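3.2 Containers and sorting rules

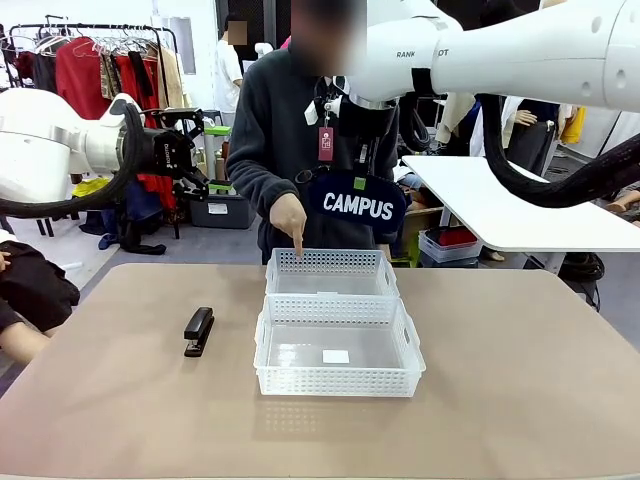
Figure 2. Two perforated white baskets set end to end, with a stapler on the tabletop to their left.

The study looked at how people put away small desk items when the containers in front of them carry no labels. Earlier work on office storage has mostly dealt with drawers and shelves, where the place for each thing is fixed by the furniture. Open baskets are different. They can be moved, swapped and filled in any order, and the person using them has to decide what each one is for.

All of the sorting was done on a tan tabletop with white plastic baskets. We chose baskets with perforated sides so that the contents could be checked from a seat as well as from above. The two sizes differ in depth and width. In the end-to-end layout (Figure 2) the shallower, narrower basket sits behind the larger one and the rims meet, which leaves no gap between them. In the separate layout the same two baskets were placed a hand's width apart. The larger basket has a cut-out handle slot at each end, and participants who wanted to move it were allowed to do so.

Items were drawn from a set collected in two offices, Sokuvia and Jerna, over one working month. The full set held 331 items. Most were paper goods: slips, cards, labels, folded receipts. The rest were tools such as staplers, hole punches and tape dispensers. Loose staples and pins were left out, as they fell through the side holes of the baskets when these were tipped. Each of the 26 participants sorted items from both groups, and the sessions gave 2266 placements in total.

The rule for a session was given by speech and pointing together. The person giving the rule stood behind the table, named a kind of item and pointed into the basket where it should go. We tried written cards in the November pilot and dropped them. Participants kept looking back at the cards, and several asked whether the card itself was one of the things to be put away.

Paper and tools were handled in different ways. A small square of paper takes up almost no room, and participants tended to drop it near the middle of a basket and leave it there. Flat slips were hard to pick up again from the smooth basket floor, so corrections to paper placements were slow. A stapler was more often set down with some care, and if the basket already held paper, many participants moved the paper to one side first. When no rule had been given for tools, the stapler was frequently left on the table until the end of the session.

The layout of the baskets also mattered. With the rims touching, participants were more likely to treat the pair as one long container and to put an item in whichever half was nearer. Klinhom, who coded the placements, marked these as layout errors and kept them apart from errors in the rule itself. The coding sheet was last changed on 4/24/18, when a separate column was added for items left on the table. Placements coded before that change were checked again using the new sheet.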